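# Second Coat

The table measured 1 table, by Haruto Kawaguchi's method. He didn't hold with tape for a thing that had already been through the door once. He walked it in from the ute with Zyanya Montes on the other end, set it on two trestles in her carport, and wrote *table, 1* on the job sheet.

Under *existing finish* he wrote *several*.

The top coat was cream. Where the cream had chipped there was green, and in one corner, where a vice had been clamped at some time, there was a brown he didn't recognise. Zyanya said the brown was before her. The green was her mother's, and the cream had gone on the winter her mother stopped baking and started taking in mending.

"Do you want it stripped?" he said.

"What does stripping involve?"

He told her. Heat gun, scraper, 50 grit to break the residue, then up through the papers. A respirator for anything that old, sheets on the ground, the dust bagged and taken away. The alternative was to key the existing surface, fill the chips, prime, and lay two coats of enamel over the lot. The second method was cheaper and left everything where it was.

"The second one," she said.

He wrote *key and fill*.

The primer was Zerna, in a four-litre tin with a dented lid. The enamel had to be ordered through Gikgate, whose chart ran to 117 whites. She stood in the carport with the chart for most of a morning. Haruto vacuumed the joints, wiped down with sugar soap, rinsed, and masked the legs to a line a finger's width below the rail. The legs were to stay cream. This was in the quote.

"They're all the same," she said.

"They dry differently."

"Which one dries white?"

He put his thumb on a square near the bottom of the second column. She read out the name, which was only a number, and he wrote it down.

The filler shrank overnight in the deeper chips and had to be topped up. He sanded it flush with a cork block, working with the light low across the top so that the edges showed. Near the middle his fingertips found a row of small dents, evenly spaced. He could feel them better than he could see them. He stopped and went to the back door.

"There's a line of marks," he said. "A tracing wheel, I'd say. For patterns."

She came out and ran her hand along them.

"I can fill those," he said. "Or the enamel will soften them. You'd still get them in a raking light."

"How much to leave them?"

"It's no charge to leave them."

He wrote *marks retained, client's instruction*, and had her initial it. 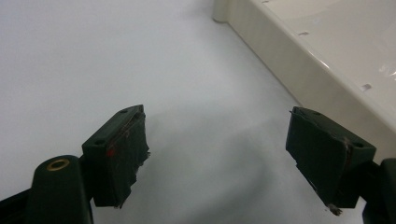
*White surface.*

The first coat went on at seven in the morning, before the wind came up. He thinned it by the tin, loaded the brush to a third of the bristle, and laid off along the length. Two flies landed in it. He lifted them out with the corner of a rag and laid off again. By eight he had finished and there was nothing to do except keep the dog on the other side of the side gate.

Zyanya brought tea and stood well back.

"She had a tin of buttons on it," she said. "Oyelaran's shortbread, the big tin. Whenever the machine ran, the buttons went. I used to do my spelling to that."

Haruto drank his tea. He looked at the paint, which was beginning to lose its shine at the edges. The recoat time on the label was 16 hours at 25 degrees. It was colder than that, so he would allow a full day.

"What machine?" he said.

"An Irov. A treadle. My cousin has it in Ballarat."

"They're heavy."

"She took it in the back of a hatchback. It sat on the axle the whole way."

He nodded. He had been asked, twice on this job, whether the table would take weight, and he understood now what weight was meant. He put down the cup, got on his back under the trestles and checked the corner blocks. Two were sound. One had lost its glue and one was held by a single screw that turned freely in its hole. None of it was in the quote.

"Is your cousin using it?" he said from underneath.

"She keeps a fern on it."

He reglued the loose block, plugged the stripped hole with a sliver of matchstick and adhesive, and drove the screw back until it bit. Then he lay there a while longer and looked at the underside of the top, which had never been painted. Someone had written on it in tailor's chalk, a column of measurements: bust, waist, nape to waist, and beside each set a first name. The last name in the column was Zyanya. Her waist had been twenty-two inches.

He slid out and wiped his hands.

"Your mother ever do the underside?" he said.

"No. Why?"

"I'd leave it," he said. "If it was me."

She bent down with one hand on her knee, keeping her sleeve clear of the wet edge, and turned her head to read. He took the cups in. When he came back she was sitting on the concrete with her legs straight out under the table, saying the names aloud, and he went round the other side to rinse the brush.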